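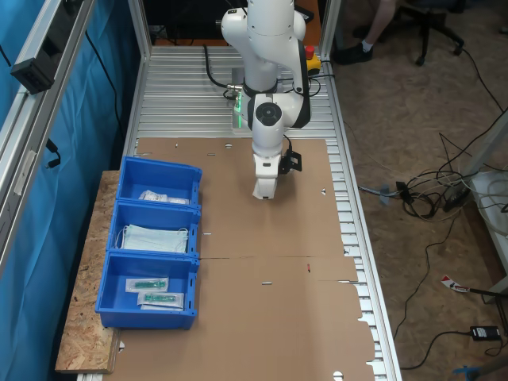
Flat cardboard on the slotted table, emergency stop at the back right.

Bickerstaff Building - January Safety Walk
Area: packing, shipping and ground floor storage
Walked by: Dean Hollis
Comments typed up by: Trevor Gosling
Marks: OK, FIX (needs doing before the next walk), WATCH (fine for now)

Great walk this month! The aisles look better than they have since we moved the racks, and Dean found so little to grumble about that we had time to open every cabinet. Please read the comments even if your area got an OK. Some of them have good ideas worth stealing.

1. Exits and aisles

1.1 Exit doors open fully from inside without a key. OK
Comment: The Juda Street door swings beautifully now. Whoever planed the bottom edge, thank you!

1.2 Exit signs lit. OK

1.3 Aisles clear, nothing stored in the yellow lines. WATCH
Comment: Clear on the day. The line by the shipping door is nearly worn off though, and once people can't see it they'll park pallets on it. Repainting would be a nice quick job for a slow afternoon.

1.4 Nothing leaning against the electrical panel. OK
Comment: First clean mark here in a long while. Keep it up!

2. Cardboard and packing materials

2.1 Flat sheets stacked below the line on the wall. OK

2.2 Scrap goes out at the end of every shift. FIX
Comment: The scrap cage was full at 7 a.m., so it was not emptied the night before. Dry cardboard catches fast and we keep a lot of it. Last shift out takes the cage to the baler, even if it is only half full.

2.3 No cardboard on the floor where people walk. OK
Comment: A loose sheet on smooth concrete is as slick as ice. I was really pleased to see the night crew pick one up as we came around the corner - they didn't even know we were there.

2.4 Staples and bands removed before sheets are reused. WATCH
Comment: Dean ran a gloved hand over the reuse pile and found a staple. Put the magnet wand back on its hook so people can find it.

2.5 Bubble wrap and foam kept away from the heaters. OK

3. Knives and cutters

3.1 Safety knives only, blades pull back on release. OK
Comment: The new Dresix knives are a hit. They fit small hands as well as big ones, and the blade change takes no tools at all. If you still have an old fixed blade in your apron, trade it in at the office.

3.2 Used blades in the blade tin. OK

3.3 Guard in place on the roll cutter. OK

4. Racks and ladders

4.1 Load signs posted and readable. FIX
Comment: The sign on the end bay has faded. That bay is rated for 2,000 pounds per level and the new sign needs to say so in big figures. I have asked Tremon for a replacement.

4.2 Heavy boxes on the lower levels. OK

4.3 Uprights straight, no dents, floor bolts tight. OK
Comment: Dean put a wrench on all 79 bolts and every one was snug. What a result!

4.4 Ladder feet and locks in good shape. OK
Comment: Rolling ladder had a squeaky wheel, oiled on the spot.

5. Fire gear

5.1 Extinguishers on their hooks, pins in, needles in the green. OK

5.2 Sprinkler heads have clear space below. OK

5.3 Alarm test written in the log. OK
Comment: Log is neat and up to date. The bell was hard to hear inside the cold store with the fans on, so we'll stand in there for the next test and listen again.

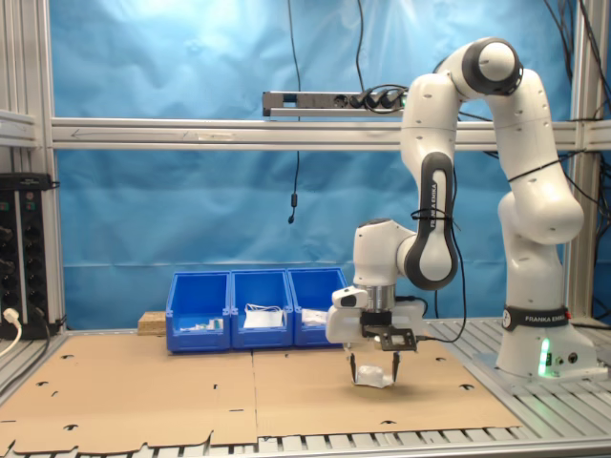

How often should each extinguisher be looked at?
Once a month, with the date and initials written on the tag.

6. People

6.1 First aid box full. WATCH
Comment: Plenty of gauze, low on the small bandages. Packers go through those quickly in winter, when dry air and cardboard crack everyone's fingers. I've added hand cream to the order too.

6.2 Closed shoes worn on the floor. OK

6.3 New starters shown the exits on day one. OK
Comment: We asked the newest packer to lead us to the meeting point and she went straight there, by the shorter route. I learned something!

Open items: 2
2.2 Scrap cage - shift leads
4.1 Load sign, end bay - Trevor

Bring photos of finished fixes to the office or pin them on the board by the time clock.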